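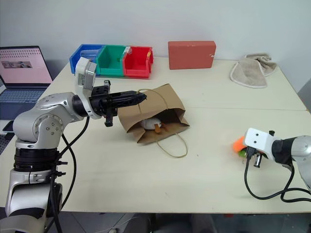 No. 20

Sun 24 July

The robotics club at Tretgate has been open to adults since the start of the summer, and I have been going on Sundays. I said I would write these posts so the people who miss a session can catch up, and this is the one on the bag task.

The task is simple to say. There is a paper bag on the table, and there are toys. The two arms have to handle the bag and the toys between them, with one person driving both arms. Every run gets recorded. At the end of the month the runs go into training, and then we find out whether the arms can do any of it on their own. The target for our group is 300 good runs. As of this afternoon we have 81.

Wulan Majimbun runs the sessions and wrote the rules for what counts as good. A run is thrown out if the bag tears, if a toy leaves the table, or if the driver stops for more than a few seconds to think. That last rule is the one that gets me. I am slow, and I like to look at a thing before I grab it. Wulan says the pauses end up in the training data like everything else, and then the arms learn to sit there too.

Paper is much harder than the plastic bins we practiced on in the first weeks. A bin keeps its shape. A bag gives way as soon as you touch it, and if you come at the side with the fingers half closed you just push it along the table. The twisted handles are the best thing to grab, but they lie differently every time. Sometimes a handle stands up on its own and sometimes it is flat on the tabletop, and then you have to bring the finger in very low.

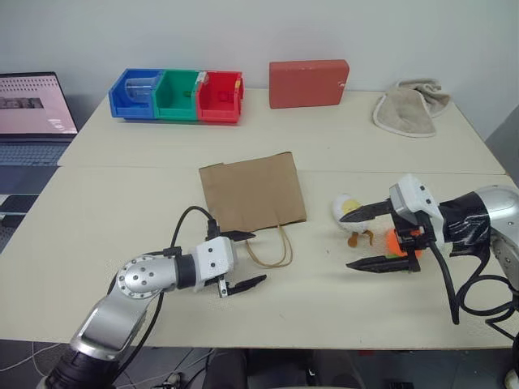

I did best when I treated the arms as having separate jobs. Left for the bag, right for the toys. Rohani Pasaribu, who has driven more runs than anyone in the group, swaps jobs between the arms whenever it suits her and never seems to lose track. I tried it her way for a few runs and drove one gripper into the other. No damage, but I had to wait while Wulan checked both wrists.

The soft toys are easy to hold and hard to let go of. The plush catches on the finger and comes back up with it. Rohani's fix is to open all the way, wait a beat, then back straight out along the line you came in on. I wrote that on my hand.

We also had a talk about whether to move the bins off the table. Some people wanted a clear space. Wulan wants them left where they are, along the wall, so that the later sorting task looks the same as this one. They stayed.

The Ornetmont club is doing the same task with the same rules, and we meet them for a joint session at the end of July. Their group has named its setup Hiter. Ours is called Lubis, after a long vote that I missed. Each club will run the other one's trained model for 2 hours and write down the results.

Next session is for driving only, no setup work, so come ready to start. If you have paper bags with twisted handles at home, please bring them. We go through a lot, and the store ones with flat handles don't work for this.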